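Quick answers, updated in March. Bread baskets for table service, the dark woven ones. If yours isn't covered, email Marek and he'll get to it.

**Are they real wicker?**
No, synthetic. Real cane looks lovely for one season, then it goes grey and splits. The synthetic stuff takes a lot more knocking about.

**Dishwasher?**
Please don't. Warm soapy water, soft brush, rinse, upside down on the rack. Crumbs get into the weave so give it a good shake over the bin first.

**Do I need a liner?**
Up to you. For dinner rolls and scones, no. For anything buttery or glazed, yes, a napkin or a sheet of baking paper. The weave has small gaps and flaky pastry goes straight thru them. 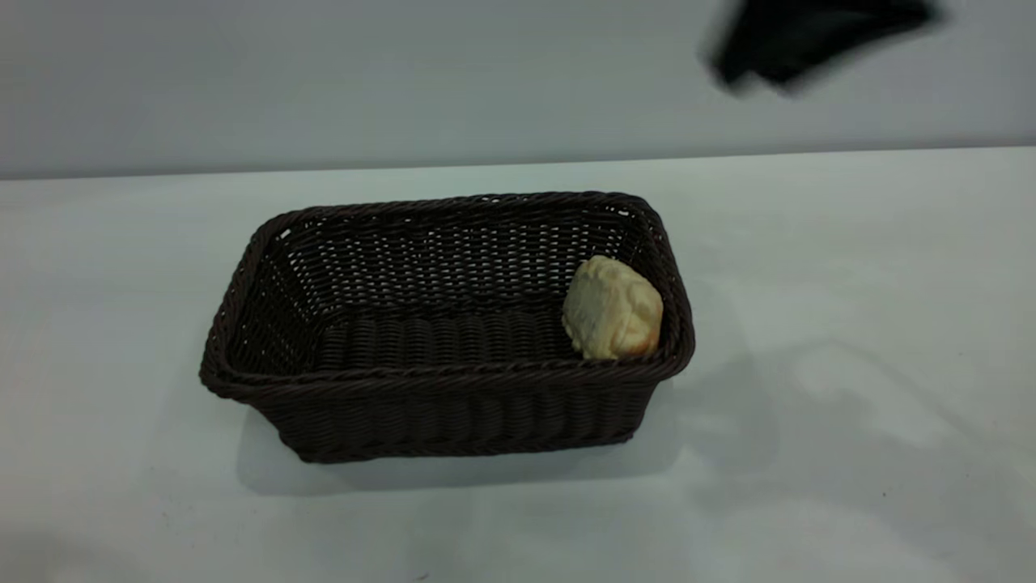

**How many rolls per basket?**
We say 6 small ones for a table of two to four. Bigger tables, put out 2 baskets, one at each end. Saves people reaching over the wine.

**Do the rims come loose?**
Not normally. The rim is braided and it's the bit to lift by, so use both hands when it's full. If a strand pops up, tuck it back under, don't trim it.

**Other colours?**
Only the dark brown at the moment. Feder is the lighter one, back in stock when the supplier gets around to it. Flinberg is the round shape, same care instructons.

**Can I order in bulk?**
Yep. Over 400 needs a deposit, email first. Cafes and caterers get trade pricing on anything by the carton.

**Pick up?**
Saturday mornings only, side door. Bring your order number.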